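Hand-held gripper kits for recording household tasks: a review of the Markard pair
Group project report, second year, Automation and Product Assessment
Elango Chettiar, Anitha Rao, Darius Grecu
Supervisor: Senthil Acharya

1. What we were asked to do

Each group in the module was given one product or service and told to judge it as a buyer would. Ours was the Markard hand-held gripper kit, which is sold with a recording and upload service. The buyer we had in mind was a small robotics lab with a limited budget and no technician of its own. Hegde, the firm that hires the kits out in this country, lent us one from January until the end of term. They did not see this report before we handed it in.

2. What comes with the kit

The kit is a pair of grippers, one for each hand, with chargers, a hard case and a printed guide. A person holds the grippers and does a task with them, and the recordings are later used to train a robot arm to do the same task. No robot is needed while recording, and for our buyer that is the main attraction.

The fingers are yellow and can be taken off and replaced. Each gripper has its own label and QR code, which is scanned at the start of a session so that the left and right recordings do not get mixed up. We did mix them up once, on the first morning, by skipping the scan. The service rejected the upload with a clear message and we did it again.

The guide is the weakest part of the package. It covers charging and scanning well but has half a page on how to hold the grippers, and the drawings are too small to follow. Natanael Marinho, who ran the same module last year, lent us his own notes and we used those instead.

3. How we tested it

We chose clothes as our test because they bend, slip and never lie the same way twice. The tasks were folding trousers, folding T-shirts and pairing socks. We recorded 64 sessions in all. A session was stopped at 90 seconds whether or not the fold was finished, as this was the limit on the basic plan.

Sessions were done in ordinary bedrooms and living rooms. We had planned to use the teaching lab for half of them, but the benches there are too high for folding and we dropped the idea after one afternoon. One set was recorded in a house in Totness built in 1933, where the low evening light gave the tracking more trouble than anywhere else.

4. Results

Grip. Denim was easier than we expected. The fingers held a waistband or a thick seam firmly and let go cleanly. Thin cotton was harder – the tips tended to pick up two layers when we wanted one. Socks were slow but possible.

Comfort. The grippers are wide and the weight sits forward of the hand. Darius and Anitha both had sore wrists after a long run and we added breaks. Work gloves helped with rubbing. They are not included.

Tracking. Most uploads passed the automatic check. The failures came when the user turned quickly or worked too close to a plain wall. Patterned bedding gave no trouble.

Upload service. Files went up without fuss on the university network. On a home connection they were slow, and there is no way to pause and carry on later. We lost two evenings to this.

Cost. Hegde charges 300 pounds a month for the pair, with the basic plan included. We compared this with the Besomberg kit, which can only be bought outright. The Besomberg grippers are lighter, but spare fingers have to be ordered as a full set. For a project of one term, hiring the Markard pair works out cheaper. For anything longer than a year we would buy.

5. Recommendation

We would recommend the kit for cloth and other soft goods, with two conditions. The buyer should ask for the longer session limit from the start, and should allow a full day for practice before recording anything to keep. Our own first-day sessions were nearly all thrown away.

Folding jeans, gripper 047

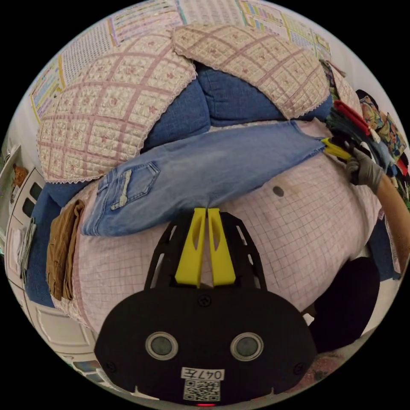
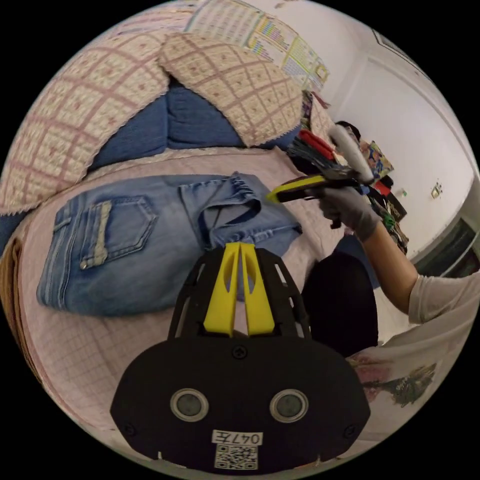
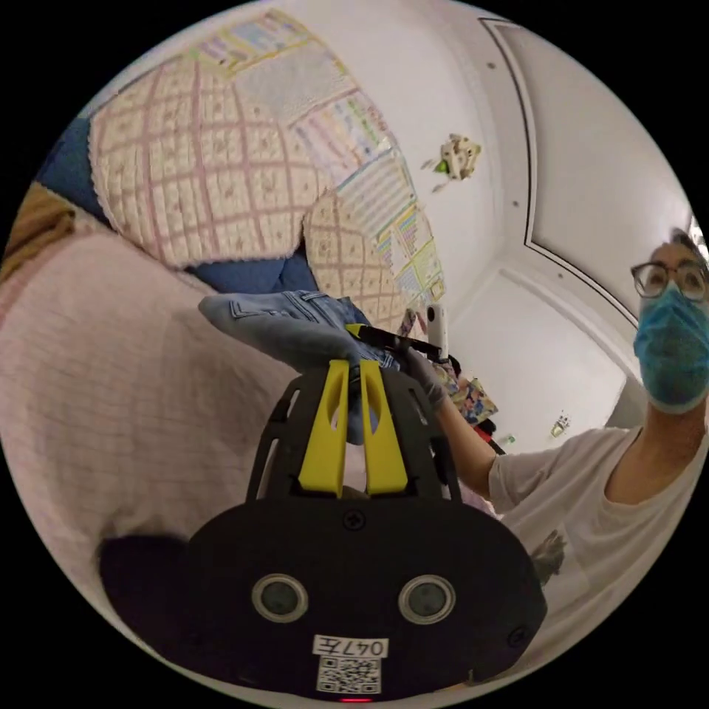
Can one person record with both grippers, or does it take two people?

One person can do it, with a gripper in each hand. A second person is useful for starting and stopping the sessions and for laying the clothes out again, and we worked faster that way.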